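August, dye bench, Flinstead

Indigo vat no. 6, still going. I fed it again before lunch and the smell is back to where it should be (sweetish, a bit barnyard, not the rotten-egg business we had in July). Surface was coppery with a decent flower on it. pH strips are running low so I cut them in half lengthwise, which works fine, and I'd like to apologize to Pirjo for making fun of her when she did it last year.

Dipped the linen swatches from the Mekent bolt. Three dips, two minutes each, and a good long air in between. They come out that wonderful swampy green and then go blue while you stand there holding them, and I still stop whatever I'm doing to watch! The cotton took it faster than the linen. The hemp is patchy, but I think that's my scouring and I should have left it in the soda ash longer. Redo the hemp from scratch, don't bother overdipping it.

Lauri wants a deeper shade for the Claldale curtains and asked if we could just leave the cloth in overnight. No! Long dips give you color that sits on top and rubs off on everybody's hands. More short dips. I wrote this on the wall card too, in marker this time.

We also talked about prints while the second lot was airing. He'd like a line drawing over the blue, flowers and so on, and I'm worried the fine lines will fill in. What I like is the kind of thing where dark ink goes over a paler ghost of the same petals, so you get depth without adding another color. On a white ground it's easy. Over a mid blue, I really don't know. Might try a thickened iron paste on one of the 53 gram swatches and see how far it bleeds.

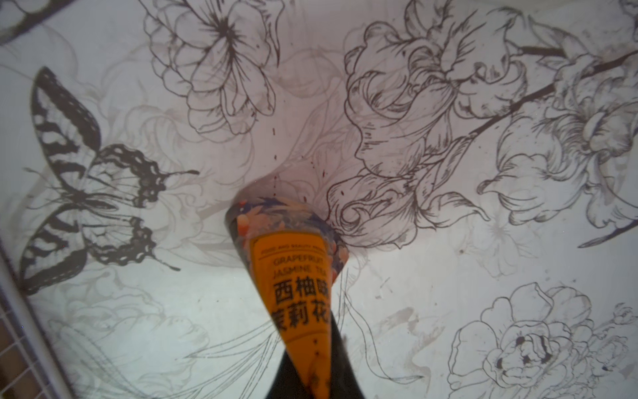 Resist paste, second try

Batch one cracked on the fold lines, so more rice bran this time and a spoon of glycerin. I steamed it for an hour, kneaded it while it was still too hot (ow), and thinned it with lime water until it dropped off the spatula in a ribbon. Used around 200 grams of paste for the whole stencil run, less than I expected. The stencil with the thin stems clogged twice. Wash it between pulls, even when it looks clean.

The paste needs to dry all the way through before it goes anywhere near the vat. I had the fan on it and the edges curled, so fan off, window open, leave it alone till morning. Pirjo says she puts sawdust on hers while it's tacky. Ask her how coarse.

To do: more lime, more pH strips, reorder the stencil paper (catalog number 789, the brown one, the white goes soggy). Label the swatches BEFORE they go in, with knots in the corner thread, as the pencil on tape came off again and I now have four pieces of very nice blue cloth and no idea which is which.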